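Organización del espacio doméstico y de sala
Apuntes de la unidad 4: Apilar, encajar, guardar
Profesor: Kastriot Gashi

Lectura previa: el capítulo del armario. Quien no lo haya leído lo notará en el ejercicio 2, y yo también.

1. Dos palabras que se confunden

Apilar es poner una cosa encima de otra. Encajar es meter una cosa dentro de otra. Los platos se apilan, los cuencos se encajan y las tapas hacen lo que les da la gana. En el examen de septiembre la mitad del grupo usó los dos verbos como sinónimos, y hubo quien inventó un tercero, «apilencajar», que no puntúa pero que he adoptado en casa.

La diferencia importa cuando hay que calcular la altura de un estante. En una pila pura, cada pieza suma su altura entera. En una pila encajada, la primera suma su altura entera y las demás solo lo que asoma. A eso que asoma lo llamaremos resalte. Si el fondo de la segunda pieza llega al fondo de la primera, el resalte depende de la diferencia de altura entre ambas. Si la segunda se queda atascada antes, depende de la inclinación de la pared, y conviene medir en vez de filosofar.

2. El pie

Muchos cuencos tienen pie, ese anillo estrecho de la base que en el catálogo parece elegante y en el armario es un inquilino más. El pie levanta la pieza y obliga a contar unos milímetros que se olvidan con facilidad. Un cuenco hondo con pie estrecho recibe bien a otro más pequeño; uno ancho y llano recibe a cualquiera y no sujeta a casi ninguno.

Regla de clase: lo hondo guía, lo llano tolera.

3. El plástico de colores

Trabajamos con vajilla de plástico por tres motivos, y el primero es el presupuesto. El segundo es que el año de la cerámica perdimos media colección antes de llegar a la unidad 3. El tercero es que los colores permiten hablar de las piezas sin señalar con el dedo: «el naranja dentro del azul» se entiende desde la última fila, cosa que no ocurría con «el blanco dentro del otro blanco». 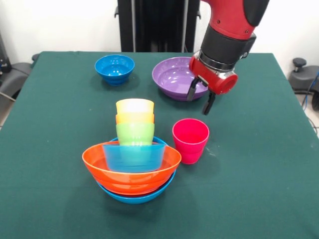
Cuando un cuenco ancho descansa dentro de otro más estrecho, el borde del primero sobresale y la pila ocupa más estante del que anunciaba su base. Es el error clásico de quien mide por abajo. El ancho de una pila es el de su pieza más ancha, esté donde esté, y a menudo está donde más molesta. El orden contrario, con lo ancho abajo, suele ser más estable y menos vistoso.

Atención también al color por transparencia. Un cuenco translúcido cambia de tono según la luz y según lo que lleve debajo, así que anoten el color con la pieza suelta. Tengo fichas de otros cursos en las que el mismo cuenco figura como naranja, coral y «salmón triste».

4. El tapete

Un paño sobre la mesa amortigua los golpes, evita que las piezas resbalen y recoge toda pelusa en un radio generoso. Los oscuros la enseñan con especial franqueza. Se estira antes de empezar, se sacude al terminar y no se plancha con los cuencos encima (esto figura por escrito desde el curso pasado).

5. Caso: el estante Skavirberg

El armario del aula es un Skavirberg con baldas regulables. La balda central deja 338 milímetros libres. La pieza exterior de nuestra pila mide 67 milímetros de alto y cada pieza añadida tiene el mismo resalte, que deberán medir ustedes. El ancho útil es de 1000 milímetros, de los que una caja de Aquino ocupa, con notable descaro, alrededor de 500.

Ejercicio 1. Hallar cuántas piezas encajadas caben en altura dejando holgura para meter la mano. Una mano real, a ser posible la propia.

Ejercicio 2. Proponer un orden de guardado en el que el cuenco de uso diario se saque sin desmontar la pila. Se admiten dos pilas. No se admite «dejarlo en el escurridor».

Ejercicio 3. Repetir el primero suponiendo que las piezas se guardan sin encajar, una boca abajo y la siguiente boca arriba. Comentar el resultado en un párrafo, sin adjetivos.

Entrega en la bandeja de Closdale, segunda planta, antes de las seis de la tarde. Grapado.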